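Phone Reviews Desk – Minutes of the Planning Meeting
3 min read

Date: 15 January 2020
Present: Dorota Sadowski (chair), Tae-yang Maeng, two freelance reviewers, and myself for the minutes.

1. Minutes of the December meeting

The minutes were accepted with one correction. The Belkadi handset was returned to the distributor with its charger, and the earlier text said without.

2. Battery test

Tae-yang presented the new battery test. Until now each reviewer has played a video at the brightness he or she finds comfortable, and the results cannot be compared. He proposes that every phone plays the same film for 90 minutes in flight mode, with the screen set by the light meter, and that we write down the percentage which is left.

Dorota asked if this is fair to phones with a small battery. The Patitz has only 2250 mAh and will look weak in the table, although its owners may be satisfied with it in daily use. Tae-yang answered that the table should show the weakness and the review text can explain the rest. This was agreed. The capacity will be printed beside the result.

The question of charging was also discussed. We will report how much a phone gains in 15 minutes with the charger from the box. If there is no charger in the box, we use the office one and we say so. 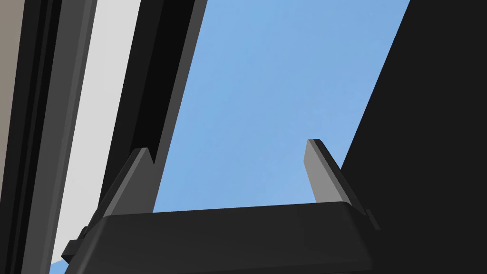
One of the freelancers mentioned that the room temperature was very low in December and this could change the numbers. Tae-yang will repeat the test of the Deltau before it is published. The other two phones from that month keep their old results, with a note under the table.

3. Camera samples

There was a longer discussion about night photos. Dorota finds that our samples are too kind, because we choose the best of several shots. She would like that we publish the first shot, always. Tae-yang did not agree fully – a reader at home will also try a second time. It was decided to publish the first shot and, if the reviewer wishes, one more, and to mark clearly which is which.

Samples must be uploaded in the original size. The website makes the small versions by itself.

4. Bernulora review

The review is late. The phone received a software update after the text was finished, and the fingerprint reader behaves differently now. The reviewer will rewrite this part only. The score stays open until Dorota has read the new version.

5. Reader letters

The battery article from December was opened 3228 times and brought many letters, mostly about older phones. Dorota will answer the most common questions in a short article.

6. Any other business

The key for the sample cupboard is missing again. Please look in your bags.

Actions
Tae-yang Maeng: repeat the Deltau battery test, send the written method to all reviewers.
Dorota Sadowski: article with answers to readers, Bernulora score.
All: delete old samples from the shared folder – but keep the originals.

The date of the next meeting will be sent by e-mail.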